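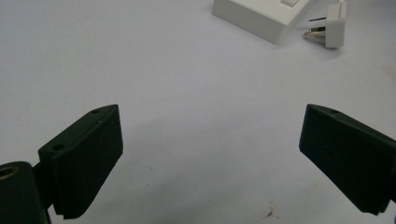

Pince Galang à main, doigts ouverts, vue de la caméra de l'outil. Au fond, un boîtier électrique blanc et un adaptateur.

Pince de démonstration Galang
Marque : Stovlow
Réf. 616-G
Disponibilité : sur commande

La Galang sert à montrer une tâche à un robot sans passer par le bras. L'opérateur tient la pince, exécute le geste, et l'outil enregistre l'image, la trajectoire et l'ouverture des doigts. Les mêmes doigts se montent sur la pince motorisée Clostgate, ce qui évite de recaler les données entre la démonstration et l'exécution.

Usages courants : branchement et débranchement de prises, tri de petites pièces, mise en boîte, rangement.

Caractéristiques
Doigts : noirs, finition mate, interchangeables
Masse sans câble : 554 g
Ouverture maximale : 147 mm
Mémoire interne : 64 Go
Liaison : USB-C ou Wi-Fi
Commande : gâchette, main droite ou gauche

Contenu du coffret
Pince, paire de doigts montée, câble, clé de serrage, mire d'étalonnage, notice en français.

Mise en service
Étalonner l'ouverture à chaque changement de doigts. Commencer et finir chaque démonstration doigts ouverts, pièces dans le champ de la caméra. Le logiciel Trustora découpe ensuite les séquences et signale celles où le suivi a été perdu. Une charge complète donne nearly trois heures d'enregistrement.

Pour un pilotage à distance du bras, voir le poste Clostgate, vendu séparément.

Devis et prêt de matériel : Cherry Mae Abella, service commercial. Pas de permanence téléphonique le mardi.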